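Febrero, casi las seis de la tarde

Bueno, pues hoy por fin me he puesto con la mesa blanca, que llevaba semanas diciéndolo y cada vez encontraba otra cosa mejor que hacer (ayer fue ordenar los correos de Trullaro, o sea, imagínate). Me había hecho el firme propósito de quitarlo todo, absolutamente todo, y volver a poner solo lo que me apeteciera ver cada mañana. Hazel dice que así es como se hace y que lo demás es mover trastos de sitio. Tiene razón, pero me da rabia que la tenga siempre.
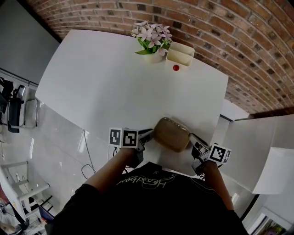
El caso es que al final se han salvado muy pocas cosas. La planta se queda, eso ni se discute, que me alegra el día. La caja color crema también, aunque todavía no sé qué voy a meter en ella, supongo que los bolígrafos y las tijeras, o las facturas pequeñas que siempre pierdo. Lo que sí he tirado es papel, madre mía, ¡qué cantidad de papel! Folletos de Barnedetti de hace una eternidad, una garantía de una lámpara que ya no tengo, dos agendas sin estrenar... Y una lista de la compra con la letra de Lev que solo ponía «limones, lo otro». Esa la he guardado, no sé por qué.

A media tarde hemos parado a merendar y a discutir por los recipientes, que es nuestro gran tema pendiente. Lev quiere comprar un juego entero en Breltedby, todos iguales, apilables, casi 200 euros la broma, y yo le digo que con lo que hay en casa nos apañamos de sobra. 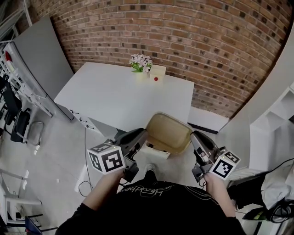
Yo soy de aprovechar, qué le voy a hacer, me viene de mi madre, que guardaba hasta los lazos de los regalos. Y además le tengo cariño a cada cacharro suelto. El de plástico ambarino, por ejemplo, medio transparente y con las esquinas redondeadas, me parece precioso, con ese tono como de caramelo, y no pienso cambiarlo por uno gris apilable por mucho que salga en el catálogo. Los cajones de la mesa, con sus tiradores plateados, los dejo para otro día, porque sé perfectamente lo que hay dentro y no tengo fuerzas. Bueno, no lo sé perfectamente, y casi que es peor. He abierto el de arriba, he visto cables y un sobre de Llewellyn y lo he vuelto a cerrar con mucha dignidad.

Después Hazel ha llamado para ver cómo iba la cosa y nos hemos tirado un buen rato hablando de su mudanza, que si el camión, que si el sofá no cabe por la escalera. Le he contado lo de la mesa como si hubiera reformado la casa entera. Se ha reído de mí, claro.
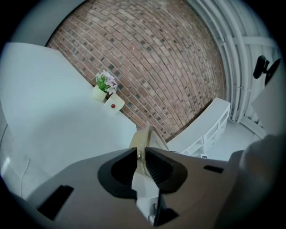 *La planta en su rincón, pegadita al ladrillo.*

Me gusta cómo queda contra la pared, con esa curva que al principio me parecía un fastidio (no hay mueble que encaje, ni uno) y que ahora no cambiaría por nada. Me falta pensar qué hago con el cable blanco que cuelga por el lado de la mesa, que me pone nerviosa cada vez que paso. Lev dice que con una pinza se arregla. Mañana busco pinzas, si es que no están en el cajón de los cables. Y voy a ver si ceno algo, que con tanta merienda se me ha ido la hora y en la nevera solo hay media tortilla.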